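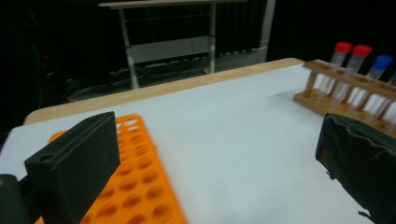
Von Annunziata Morelli
Rubrik: Werkbank & Labor, Lesezeit 4 Minuten

Röhrchen umsortieren, ohne durcheinanderzukommen

Wer zu Hause oder im Schullabor mit Proben arbeitet, kennt das: Am Anfang stehen ein paar Röhrchen im Holzständer, alles ist übersichtlich, und irgendwann braucht man mehr Platz und muss umziehen. Ich mache das inzwischen meistens donnerstags am späten Nachmittag, wenn es im Haus ruhig ist, und habe mir dafür eine Reihenfolge angewöhnt, die ich euch gern weitergebe (und ja, ich rede dabei mit mir selbst, das hilft sehr!).

Was ihr braucht

Einen Ständer, aus dem die Röhrchen kommen, bei mir der kleine aus hellem Holz. Ein Lochgestell, in das sie hineinsollen, bei mir aus orangefarbenem Kunststoff. Dazu einen großen Bogen weißes Papier, einen wasserfesten Stift und ein Heft. Das Papier lasst bitte nicht weg, auch wenn der Tisch noch so sauber aussieht. Auf Weiß sieht man jeden Tropfen und jeden Krümel, und hinterher faltet man den Bogen einfach zusammen.

Schritt 1: Den Tisch einrichten

Legt das Lochgestell flach hin, die lange Seite von euch weg, sodass ihr die Reihen wie Zeilen auf einer Buchseite vor euch habt. Der Holzständer kommt auf die Seite eurer Schreibhand und darf ruhig ein wenig weiter hinten stehen. Zwischen beiden lasst ihr eine Handbreit frei. Meine Freundin Araceli Arrieta stellt alles genau andersherum auf und schwört darauf, also probiert es aus und bleibt dann bei einer Seite.

Schritt 2: Das Gestell prüfen

Bevor das erste Röhrchen hineinkommt, schaut ihr von oben durch die Löcher. Bei manchen Gestellen sitzen innen kleine Zacken, die das Röhrchen festhalten sollen. Drückt mit dem Finger vorsichtig dagegen, sie müssen ein bisschen nachgeben. Ist eine abgebrochen, bekommt das Loch einen Strich mit dem Stift und bleibt leer.

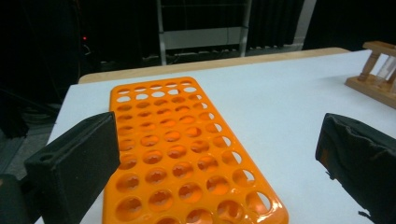

Bei mir sitzen die Röhrchen so stramm, dass ich sie beim Hineinstecken immer leicht drehen muss, schrieb Ako dazu, und seitdem ist mir kein Deckel mehr aufgegangen. Danke dafür, das Drehen habe ich sofort übernommen! Wichtig ist nur, dass ihr am Röhrchen selbst dreht und nie am Deckel.

Schritt 3: Umsetzen, eins nach dem anderen

Fangt hinten links an und arbeitet euch nach rechts vor. Fasst das Röhrchen knapp unter dem Deckel, zieht es gerade nach oben heraus und führt es ohne Umweg über das Papier zum neuen Platz. Mit der anderen Hand haltet ihr das Gestell am Rand fest. Nach jedem Röhrchen kommt ein Eintrag ins Heft: Beschriftung, Reihe, Loch. Das klingt umständlich, ich weiß, und bei den ersten 2 kommt man sich auch ein wenig albern vor. Ich habe aber einmal einen ganzen Abend damit verbracht, die Probe mit der Nummer 528 wiederzufinden, und seither schreibe ich brav mit. 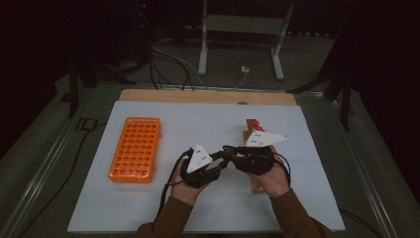
Schritt 4: Nachsehen und aufräumen

Lest das Heft noch einmal laut durch und tippt dabei jedes Röhrchen kurz an. Stimmt alles, wischt ihr den leeren Holzständer mit einem kaum feuchten Tuch ab und lasst ihn offen an der Luft trocknen, bitte nicht auf der Heizung. Meiner stammt von 1978, aus einer Schulauflösung in Breltthorpe, und hat sich bis heute nicht verzogen. Das Gestell verträgt lauwarmes Wasser und einen Spritzer Spülmittel; für die Löcher nehme ich eine schmale Flaschenbürste. Das Heft kommt zum Schluss in dieselbe Schublade wie der Stift.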